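right. craft table. it's happening. December is in a few weeks and I have promised people things

1/ background for anyone new: I do a stall twice a year, mostly covered boxes, needle cases, a few little drawstring bags. All of it gets made on one table which is also where everything I own goes to die

2/ the stall is with Noémie Bergeron again (she does the candles, you've all bought the candles). she messaged at 7am asking what colour my display is. I said green. I had not looked at the green since spring

3/ so step one was getting the velvet out and seeing how bad it is. It's the long piece, bought as a remnant from Clilley before they stopped doing remnants, still cross about that

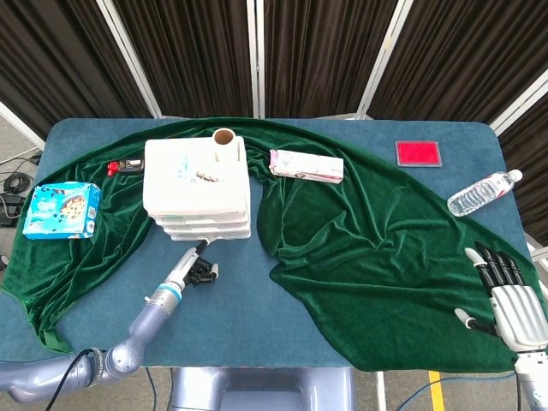

4/ Creases are the main worry. velvet and irons don't get on, I squashed the pile on a cushion once and it never came back, so it'll be steam from the back, hung over the bath rail. Look at the left side though, all those rumples. and I've gone and piled stuff on top of it before even starting, the trays, the blue box, all sitting on the thing I'm supposed to be getting flat. classic. anyway it's still a good green

5/ (before anyone asks, cotton velvet as far as I know. the label went years ago. if it's not cotton please don't tell me)

6/ trays next. White plastic ones, I save them whenever I get the chance, they stack dead flat and they're brilliant for sorting beads or for keeping one job's bits together. rule from now on is one tray one project. I've had this rule before

7/ cardboard tube: staying. ribbon goes round tubes. Do not @ me about ribbon on cards, it gets a crease every couple of inches and you can see it on the finished thing for ever

8/ Halldóra Holst taught me the tube thing at the Jorkum weekend, plus a pin through the end so it doesn't unroll in your bag. I've thought about that pin probably every week since

9/ boxes. I keep too many. pretty ones get covered or cut up for templates, ugly ones go in the recycling, and the ones in between live on the table for months while I walk round them. The pink and white one is in between. it has a sort of pattern on it I quite like?? undecided

10/ putting the kettle on

11/ back. Somebody asked how much stock. Last year I took 690 little gift tags, cut every one by hand like an idiot, and sold maybe a third. Not doing that. Needle cases went first, gone by lunch, so more of those and hardly any tags

12/ also 5 of the big lined boxes on order already, all for the same woman, Rhonda Tremblay, who gives them to her sisters. she picks the linings herself and sends me paint chart numbers. love her. the numbers are a nightmare

13/ ok drawers. I've been putting this off since about post 3

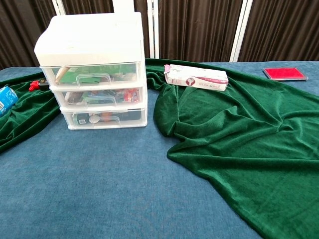
*Photo: Kgomotso Nkosi*

14/ The three drawer unit. See-through fronts, so in theory you can find anything at a glance and in practice you can see exactly how much you've shoved in there

15/ top drawer is the nicest to look at, the green thing takes up most of it. bottom one's mostly black and I'd like that to be all the dark stuff together so I stop getting fluff on the pale fabrics. it's a decent plan, just needs me to stick to it

16/ Middle drawer. ugh. The middle drawer is a jumble and has been a jumble in every house I've lived in. red packet at one end, everything else fighting for space behind the handle. tipping the lot into a tray and only putting back what I can name

17/ things I always find when I do this, in no order: pins, one earring, the good tape measure, a receipt from Turcotte for something I took back

18/ question for the drawer people, do you label the front or does it just annoy you when you change what's in it? I've got a roll of the Lilteo wipe-off labels still in the packet. Bought them in a fit of ambition

19/ Shigeru Oda says don't label, use a scrap of the fabric taped inside the front so you see it through the plastic. that is so much better than my idea. annoyed

20/ only works for fabric tho. what do I tape up for glue. a bit of glue

21/ someone's asked why the tabletop is blue and padded. I pin into it! you can also lay a half finished thing down on it without it skidding off. and beads don't bounce. Would not go back to a bare table, my knees couldn't take the crawling about

22/ does mark if you leave anything heavy in one spot, so shift your sewing machine now and again

23/ layout for the stall, thinking out loud: velvet right down to the floor at the front, tucked at the sides so no one treads on it. Something under it at the back to give me a step. Last year everything lay flat and people just slid their eyes along it and went to the candles

24/ I might use the drawer unit as the step actully. Under the cloth. then my change and bags are in it and I can get at them from behind. is that clever or is the whole display going to wobble every time I want a fiver

25/ N says wobble. She also says if I make her candles fall over she's never speaking to me again

26/ fine, a wooden crate as the step and the drawers on the floor by my chair

27/ I added up the bead order while I was sat here. 1,227 beads for the drawstring bags if I do two on every cord end and the border as well. I'm not doing the border

28/ pink and white box update: keeping it. it'll take needle cases standing up if I put a divider in, I think, need to measure. Tape measure is presumably in the middle drawer

29/ to do tonight
- velvet up over the bath
- middle drawer into a tray
- email Rhonda re the yellow, her number doesn't exist on my chart
- cut linings for at least one box

30/ been at it over 6 hours now if you count tea. stopping for food. if anyone has steamed a really long bit of velvet without the bottom half going back into creases while you do the top, please tell me how, I've only got the one rail and it's not a high one

31/ reply from my aunt already: "do it in two goes and put the dry end over the door". ok. trying that after tea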